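Search the community Search

2 min read

Does Plidimness season pass XP carry over?

Volker Vogler
I've been playing Plidimness since February and I'm stuck at level 30 on the free track. I want to buy the season pass, but I can't tell if the XP I already earned counts toward the paid rewards – or do I start from zero? The store page says nothing useful. I have 2,000 coins saved up and don't want to waste them. 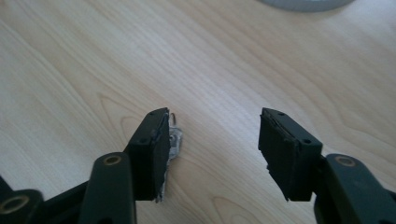
Pale wood tabletop, close up

Imke Görtz
It carries over! I bought mine on a Tuesday night at level 60 and every paid reward up to there unlocked at once (I sat there clicking "claim" forever). Restart the game if they don't show up, mine took 3 tries. One thing to watch – the double XP perk only works on matches you play after buying, so your old ones don't get bumped up.

Amnuay Kamolrat
yes it does. wouldn't spend coins on it though, the Kusuma skin is nicer

Rüdiger Reinholz
Same as Imke said, except gifted passes. My brother sent me one and I had to accept it in the inbox first before anything unlocked.

Related
Can I gift a pass to a friend in another region?
Brukard map keeps crashing on load
How to turn off the assistant hints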